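1 August 2025

Squash storage, bench notes, continued from the other book

Cillian rang first thing to say the Durkico wipe "works". I asked what it was supposed to do and got the leaflet read out to me. Leaflet says fruit treated with it keeps for months longer. Longer than what, it doesn't say. I have asked Nidotska for the untreated figures twice since February and had a brochure back each time.

So, what we have ourselves. 107 fruit went into the store at the start, half wiped with Durkico, half with plain water. 91 are still sound. The other 16 went soft, nearly all of them at the stem end, and when Pei-shan went back through the intake cards most of those had a short or broken stem when they arrived. The split between wiped and not wiped is nine and seven, and the nine are on the Durkico side. I wouldn't hang anything on that either. With numbers this small you could get it by shuffling the cards.

What bothers me more is the curing. Half the batch was cured warm before I took the store over and half went straight on to the shelves, and whoever did it didn't mark which. Iman thinks she can work it out from the shelf positions. Maybe. She also thinks the top shelf runs warmer than the bottom, and if she's right the shelf positions tell us two things at once and we can't pull them apart.
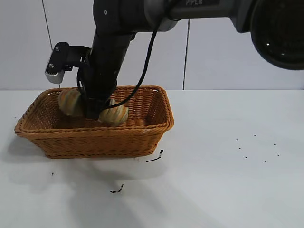
Put two thermometers in to settle the shelf question, one top, one bottom. They disagreed by a degree and a half. Swapped them over and they still disagreed, the same way round by instrument, so what I measured was the thermometers. Chia-jung is going to stand both in ice water and we'll start again.

Weights: the old scale drifts if you lean on the bench. Please don't lean on the bench. Anything weighed before the new one came, treat as good to the nearest fistful.

Vega came by with the Hsu method, where you tap the fruit and listen. She tapped six and called five sound and one bad. Cut all six. The bad one was bad, but it also had a brown patch you could see from the door, so I don't count that as listening. Would like to see it done blindfold. She has agreed, slightly crossly.

To do:
Ice water check on both thermometers (Chia-jung)
Stem length on every card, in mm, not "short" or "ok"
Ask Nidotska a third time, in writing
Blindfold tapping, Vega, fruit picked by someone else
Find out who cured what

No change to the wiping for now. If Cillian wants to order more Durkico it can come out of his budget.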